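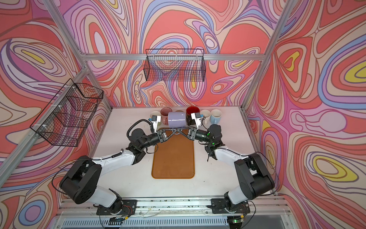
How do I get people in my town to show up to a neighborhood design workshop?

Go where they already are and hold it there. A session in the branch library or the school cafeteria right at pickup time will beat a nice room at city hall every single time.

Asked by Rajeshwari D'Souza, 03/08/2024

More details: I'm helping Hurnside plan its first open workshop on street sensors and bus stop displays. The city wants input from residents before it picks which stops get the new screens. We mailed 1,000 postcards for an info night and got 10 people, most of them from the same street. The workshop is in April and I'd love to do better! Any ideas welcome, even small ones.

3 answers

Rajeshwari Ramasamy
Oh, I love this question -- we went through the same thing in Annamalai and ended up with a packed room the second time! The first notice we sent out was full of words like "platform" and "interoperable" and I think people figured it was for engineers. So we rewrote it as "Where do you wait for the bus, and what drives you crazy about it?" and phones started ringing.

Also, keep it short. Ours ran from 5:30 to 7, with soup and bread, and kids were welcome (put out paper and markers, they will draw you some great bus stops). We had a big printed map on each table and let people stick dots on it before anybody gave a speech.

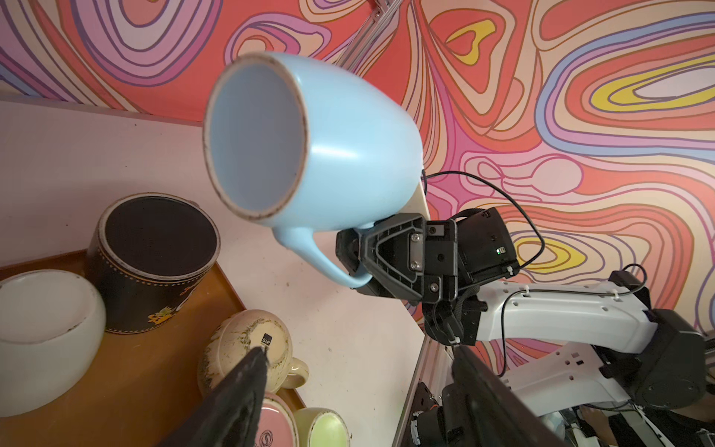

The blue mug

Tables of five or six worked best for us. With bigger groups the same two people did all the talking. Put one city employee at each table, and ask them to mostly listen and write things down. And please send everybody the notes afterward! We got 20 of our 30 people back for the follow-up, and several told me it was because they saw their own comments in the write-up.
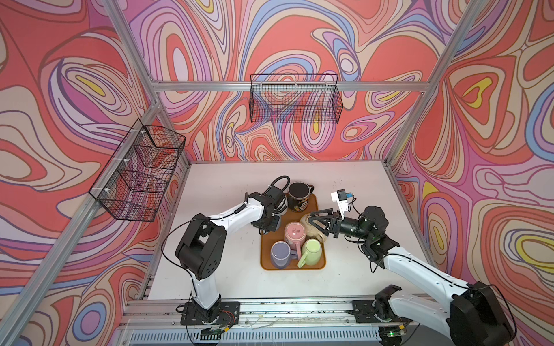 One more thing on the notes: keep the wording people used. If somebody says the Zorkdale Road stop is "scary dark," write "scary dark." Our transit planner told me those lines helped her more than the survey did.

Was this helpful? 14 yes, 1 no

streetcar_mel
Postcards are a waste of money imo. Ask the bus drivers, they know everyone. Tape a flyer up at the stops you're asking about.

Tralent Neighbors Group
Seconding the flyers at stops. We'd add translation -- find out which languages people speak on those routes and get an interpreter booked early, they fill up fast in spring. We also gave out day passes so riders could get home free. Good luck, and post how it goes!

Comment from Rajeshwari D'Souza: Thank you all!! Rewriting the flyer tonight. Does anyone have a map template they could share?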